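Color and Contrast of the Plate in a Small Shared Dining Space
Project report, Home and Living Studies, second term
Group 4: Pankaj Goel, Tainá Conceição, Katsuhiko Mizuno
Supervisor: Benedita Meireles

1. Introduction

Our group wanted to study a small question: does the color of a plate change how easy it is to set the table and to clean it after the meal? We started from the house where Tainá lives, the Nirkcombe residence, because older relatives of the students often visit there. Her grandmother told us that on a white table the white plates are difficult for her to find with the eyes, and she puts the cup on the border of the plate by mistake. This gave us the topic.

We did not try to make a medical study. We are students of the second year and our method is simple. We looked at the plates, we set the table many times, and we asked people for their opinion.

2. Materials

We borrowed the plates from the kitchen of the Pluvcombe building. The set has white, gray and yellow plates, all round. We chose only plastic ones because they can be dropped without danger, and the visitors with weak hands said they like a light plate. One gray plate had many scratches from knives, so we removed it from the comparison.

For the table we decided on a white top, which is the most common in the residence. A tablecloth was discussed in the first meeting, but Katsuhiko said that it would hide the crumbs and we agreed with him.

3. Procedure

Every participant sat in front of the table and looked down for a moment with closed eyes. Then we put one plate near the center, and the person had to open the eyes and touch the rim with one finger. After this we asked three things: if the border was clear, if the plate looked pleasant for food, and if the table looked clean.

The last question was added by Trinity Ridgeway, who helped us during the first two sessions. She noticed that people were speaking about crumbs even when we did not ask. From that day we wrote down also what was on the tabletop beside the plate.

The yellow plate was the easiest to talk about. Its round shape is very clear on the white surface, and the raised rim is shallow, so the plate looks open and simple. The surface is glossy and gives a small white reflection at the upper edge. One participant said that such a reflection disturbs her, the others did not mention it. On the left side of the plate there is a very small green crumb, and with the white table it is visible too, although it is tiny.
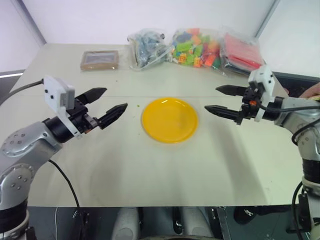 4. Results

We had 8 participants. Six of them preferred the yellow plate for finding the border, and two preferred the gray one. The white plate was not chosen by any person for this question, but it was the favorite for how the food looks. Pankaj thinks this is a matter of habit, because in most restaurants the food is served on white.

About the clean table the answers were mixed. Some people like that a crumb can be seen immediately on white, so they can wipe it. Others feel that a white table is never clean enough and this makes them nervous before guests come.

5. Difficulties

The light was our biggest problem. On Sunday afternoon the sun came through the window and all the plates looked brighter than in the evening. We should have closed the curtains, or made all the sessions at the same hour. Also we did not test with food on the plate, only with empty plates, and rice on yellow may be harder to see than rice on gray. Ms. Meireles asked us to write this clearly.

6. Next steps

Tainá will ask the residence if they can buy 4 yellow plates for the visitors' table. Katsuhiko would like to repeat the sessions with a soup bowl in the same color.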